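2021-08-19

Long one. Swapped the Coste fingers onto the white arm before lunch, old Stirkau pair back in the drawer for now. Screws fit, cable didn't want to, had to loop it out to the left so it quits snagging on the wrist. Ugly but ok.

Coste closes faster, I think. Softer on round stuff too. Stirkau still better on anything flat, plates esp. Ran the kitchen set with both, 40 tries each, same start pose. Log stops at 524 because I forgot to restart the recorder after the controler update. Dumb. Redo tomorrow.

Wrist camera is the Lundley one, still washes out on the white table. Turned exposure down twice. Better on the mug, worse on the toaster oven, so who knows.

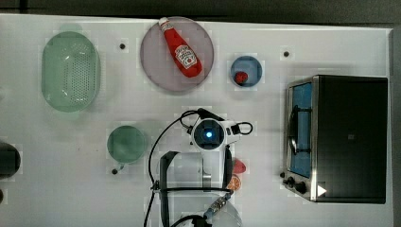

Coste fingers on the move, strawberry and orange slice next to the right one.

Ketchup bottle is next, lying down on the plate. Want to try it at 78 percent grip force first, then lower. Iltereck wants numbers by October, plenty of time if teh cable holds. Need zip ties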